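Home | Local | Business | Technology | Sport | Letters

We use cookies to make this site work better for you. By continuing to read, you accept our cookie policy.

Wurley halts home robot trial after grippers fail to let go

1 Jun 2025

The robotics company Wurley has stopped all work with its two-armed household robots in Flunedbridge, after a fault in which a gripper stayed closed when the operator had ordered it to open. No one was hurt. The company says the robots will not move again until the cause is fully understood and a new safety check is in place.

The fault happened during a tidying task at the company's test rooms on Maddocks Street. In this task the robot must take a basket by its handle, lift it, move it to another place and release it. The last step did not happen. The control screen reported that the right gripper was open, but the fingers were still holding the handle, and the arm began to pull back with the basket.

A wire shelving cart was pulled a short distance before the operator pressed the stop button. The company's report says that the time between the wrong signal and the full stop was 399 milliseconds longer than its own rules allow.
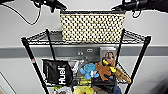 Tidying tasks make up the larger part of the trial, which started in February. Wurley has recorded 2772 attempts at them, and it says that in most of these the robot was working near ordinary things such as toys, bags and boxes. The idea is that a robot for the home should learn in rooms that look like homes, and should not depend on a clean factory bench.

After the stop, engineers went back through the records and found that the event was not the first of its kind. In 113 earlier attempts, the gripper had opened later than the signal said. The delay was usually very small and the basket or other object was put down normally, so the system had marked these attempts as successful. No alarm was raised and no person looked at them again.

"We were reading the result and not the way to the result," the company wrote in a statement to its trial partners. "The small delays should have been seen in the first weeks. We are sorry that they were not."

The grippers are made by Brellex, a supplier that also delivers the small position sensors in the finger joints. According to Wurley, the first examination points to one of these sensors. It can keep sending its last good value after the connection is lost for a moment, and the control software then believes that the fingers have moved. Brellex has confirmed that it received two grippers for inspection, but it did not want to comment before this work is finished.

Handles are a special difficulty in such a case. When a robot holds a solid block and the fingers do not open, the load on the arm changes clearly as soon as it moves away. A soft or curved handle can bend and follow the hand for some centimeters before the arm feels anything. The safety limit on the arm was set for harder objects - it was too high to notice a light basket.
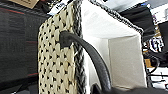

What will change

Wurley has given its partners a list of changes that must be done before the restart. The control software will no longer accept the sensor signal alone. It will compare the signal with the motor current and with the picture from the wrist camera, and if the three do not agree, the arm will stay where it is and wait for the operator.

The force limit for the arm will be made lower for all tasks with handles, straps and cords. The stop button will be connected directly to the arm power, without passing through the control computer. Operators will also repeat their safety training, including those who have worked in the trial from the beginning.

The trial was planned to reach 3389 attempts before the summer break. The company now says this number will not be reached in time, and that it prefers to lose some weeks of work. Attempts recorded with a late opening will be removed from the training material, so that the robots do not learn from them.

The town's workplace safety office was informed on the day of the fault and has asked for the full report. It has not ordered any measures of its own. Wurley expects to send the report when the inspection at Brellex is complete, and a date for the restart will be decided after that.

Get our local news by email every morning. Enter your address to sign up for the newsletter. You can unsubscribe at any time.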